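Levix Shared Workshop – Frequently Asked Questions

Who can use the workshop?
Anyone aged 16 or over who has done the induction. Under-18s need an adult member with them the whole time they are in the building.

Where are you?
On the ground floor of the old Briltitz building. The entrance is on the side street, and the door code is in your welcome email.

How long is the induction?
It takes 2 hours and covers hand tools, the bench drill, the sanding area and the fire exits. The table saw and the lathe each have a separate session, which you can book once you have been a member for a month.

What does membership cost?
$282 a year, or $169 for six months. There is no joining fee. You can switch from six months to a full year by paying the difference before your first period ends.

Can I get a refund?
Yes, within 14 days of paying, as long as you haven't started the induction. After that we can freeze a membership for up to three months if you are ill or moving house, but we don't pay it back.

When are you open?
8 a.m. to 9 p.m. Machines that need dust extraction must be switched off by 7 p.m. We close for a week in October for servicing.

Do I have to book a bench?
Not for the small benches. The two large ones are booked through the Lullex calendar, up to four hours at a time. If you are more than 20 minutes late, someone else may take the slot.

My Lullex login doesn't work. What should I do?
Use the reset link on the sign-in page first. Accounts are created overnight, so a new member may have to wait until the next morning. If it still fails, email us from the address you signed up with.

Can I bring my own tools?
Yes. Mark them with your name or initials. Corded tools have to be tested before you plug them in, and we do that free of charge at the front desk.

Can I borrow tools to take home?
Hand tools only, for up to three days. The lending list has 1,054 items on it, so search by name or by type. Please wipe things down before you return them.

Do you sell wood?
We keep a small stock of pine and birch ply. For anything else, members get a discount at Kong, the lumber yard across the road – show your card before they ring it up.

Where can I leave a half-finished project?
On the project racks, with a label showing your name and the date. Projects can stay for four weeks. Glue-ups can stay in the clamps overnight but should be out by noon.

What can't I bring in?
Pressure-treated wood, painted wood of unknown age, and anything that needs welding. Oily rags go in the lidded metal bin by the sink, never in the trash.

Something is broken. Who do I tell?
Hang a red tag on it and fill in the fault form on the website. Please don't try to fix machines yourself, even if you know how.

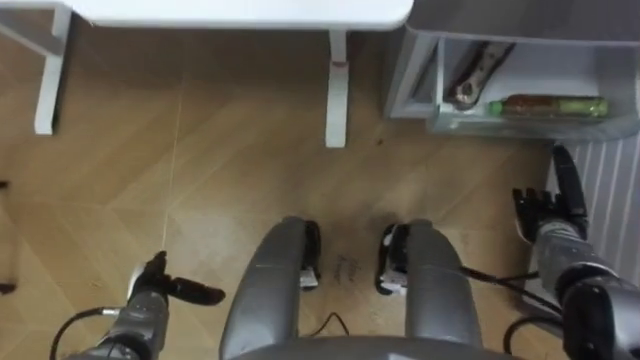
Small hand tools are the exception. If a handle is loose or a blade is dull, leave the tool in the tray at the front desk and we'll see to it when we next do repairs.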